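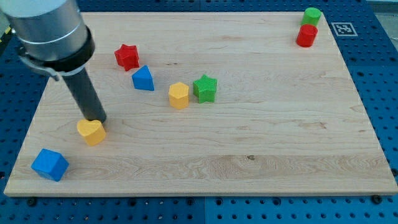
Formensätze für Kinder im Vorschulalter werden seit Jahren nach einem Kriterium verkauft, das mit dem Spielwert wenig zu tun hat: der Anzahl der Teile. Flilleo wirbt mit 137, Pikero hat im Grundsortiment drei Packungsgrößen, deren Unterschied im Wesentlichen aus Wiederholungen besteht. Ich halte das für eine Fehlentwicklung. Ein brauchbarer Satz kommt mit wenigen Körpern aus, sofern Form und Farbe voneinander unabhängig variieren. Der rote und der grüne Stern auf dem Holzbrett sind dafür ein sauberes Paar: ähnliche Form, andere Farbe. Der blaue Würfel und das blaue Dreiecksprisma leisten das Umgekehrte. Wer beide Paare auf dem Tisch hat, kann nach zwei Merkmalen sortieren lassen und sieht sofort, welches Merkmal ein Kind bevorzugt.

In vielen Sätzen fehlt genau diese Trennung. Alle Dreiecke sind dort blau, alle Sterne rot, alle Herzen gelb. Das sieht ordentlich aus und ist didaktisch wertlos, weil das Kind nach Farbe sortiert und der Erwachsene glaubt, es habe die Form erkannt. Grigore Sima hat das in seiner Werkstattreihe zu Haugland schon bemängelt; die Reaktion des Herstellers bestand in einem zusätzlichen Beutel mit elf Teilen, wieder farblich fest zugeordnet.

## Grundfläche und Höhe

Der zweite Punkt betrifft die Geometrie. Ein Prisma hat eine Grundfläche und eine Höhe, und beide müssen zueinander passen. Ist der Körper zu flach, wird er zum Plättchen und lässt sich von kleinen Händen schlecht aufnehmen. Ist er zu hoch, kippt er. Beim Sechseck ist das unkritisch, beim Stern schon weniger, beim Herz ist es ein echtes Konstruktionsproblem. Auf der Spitze stehend hat ein Herz praktisch keine Auflage - flach gelegt verhält es sich wie jedes andere Prisma. Ich würde es trotzdem im Satz lassen. Es ist der einzige gängige Körper mit nur einer Symmetrieachse in der Grundfläche, und beim Einpassen in eine Schablone macht sich das bemerkbar: Ein Stern verzeiht fünf Orientierungen, das Herz genau eine.

## Die Unterlage

Unterschätzt wird das Brett. Drasgate liefert eine bedruckte Kunststoffmatte mit, auf der Umrisse, Zahlen und Tiere um Aufmerksamkeit konkurrieren. Helles Holz mit ruhiger Maserung genügt. Gelb setzt sich davon am schlechtesten ab, bleibt aber bei gesättigtem Ton gut lesbar. Ein definierter Rand hat zudem einen praktischen Nutzen: Was auf dem Brett liegt, gehört zur Aufgabe, was daneben liegt, nicht.

Oana Mihăilă hat mir entgegengehalten, große Sätze seien zum Bauen nötig. Das stimmt, betrifft aber eine andere Produktgattung. Baumaterial braucht viele gleiche Quader, und ein Stern ist als Baustein fast immer der oberste. Wer beides in eine Kiste packt, erhält schlechtes Baumaterial und einen unübersichtlichen Sortiersatz.

Für den Einkauf in Einrichtungen würde ich die Teilezahl aus der Anforderungsliste streichen und durch zwei Angaben ersetzen: Zahl der Formen und Zahl der Farben je Form. Drei Farben je Form reichen in der Regel aus. Beide Werte stehen heute auf keiner der Packungen, die mir vorliegen.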